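Setting up Arkora for your trip: part 2, travel documents

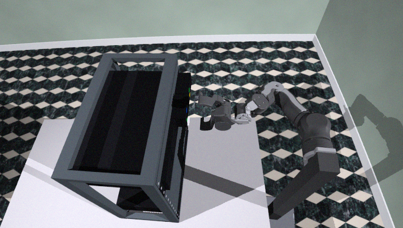

Image: Devik Simulation

I use Arkora every time I cross a border now, so these are the steps as I do them myself. Have your passport and your test result handy before you start!

1. Open Arkora and tap Trips, then Add a trip. Pick the country you're flying home from, even if you only changed planes there.

2. Tap Documents and scan your passport. Lay it flat and turn off the lamp – glare on the plastic page got me twice.

3. Add your negative test. The file name can't be longer than 16 characters (I call mine "test" and leave it at that).

4. Check the date on the result against your airline's rules. Arkora doesn't do this for you.

5. Tap Save and wait for the bar to reach 100 percent.

Caution: don't close the app while it's saving. You'll lose the scan and have to go back to step 2.

Note: if you had an exemption letter in the old Hurum app, it won't carry over. Add it again under Other papers.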